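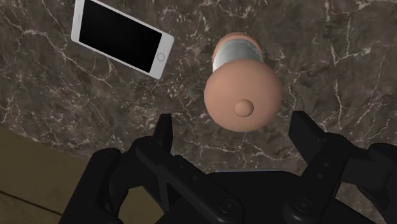 Leilani Okafor dejó el teléfono en agosto y tardó tres días en contárselo a alguien, «porque ya no tenía con qué». Traductora, vecina de Teddale, había pasado el año anterior mirando la pantalla una media de 115 veces al día. Lo sabe porque el propio aparato se lo comunicaba cada semana, con un gráfico muy bonito.

«Lo primero que descubrí es que no sabía llegar a casa de mi hermana», cuenta. «Vive en la misma calle desde hace 28 años.»

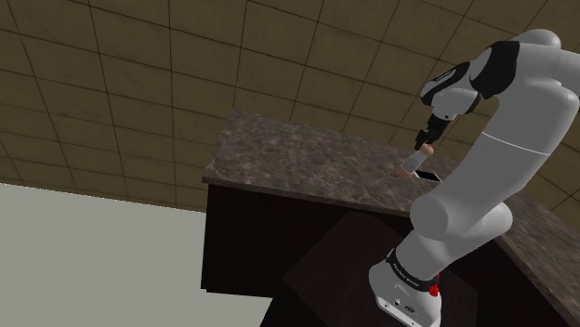
Compró un mapa de papel, que dobló mal la primera tarde y así sigue. También un despertador, cuyo tictac la obligó a comprar tapones, con los que no oía el despertador. «Fue una etapa de mucha puntualidad», dice, y se sirve más café.

De los grupos familiares la echaron sin rencor. Al volver a encender el móvil, en diciembre, la esperaban 2.554 mensajes. Leyó 63. «El resto eran felicitaciones a un primo. Creo que se casó.»

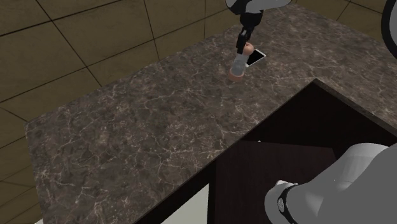
«Mi editor lo llevó peor que yo»

Lyle Baptiste, que le encarga las novelas, empezó a escribirle cartas. Okafor las conserva todas. «La primera decía: "Llámame".»

¿Volvería a hacerlo? Se lo piensa. «Sí, pero avisando antes a mi hermana. Aquella tarde acabé merendando con sus vecinos, que por cierto son encantadores.»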